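Okay, the marker thing finally gave us numbers I don't hate! Quick refresher: Rafia Bangash and I wanted to know if printed tags stuck right onto plain white objects would give us a better pose before a grasp than shape matching alone. We ran 322 tries on Masanja (our arm code, still held together with tape) and 103 of the misses came from shape matching, only 3 from tags. Wow. Curved stuff is still a pain, and I want 260 more tries before I write it up properly.

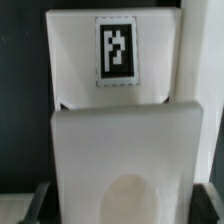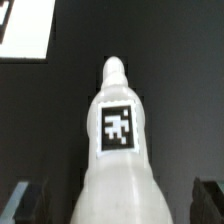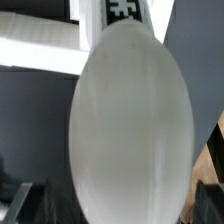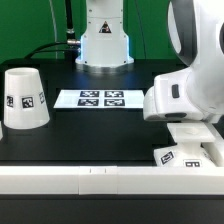
Black-and-white tags on white things, three from the gripper and the last from beside the table.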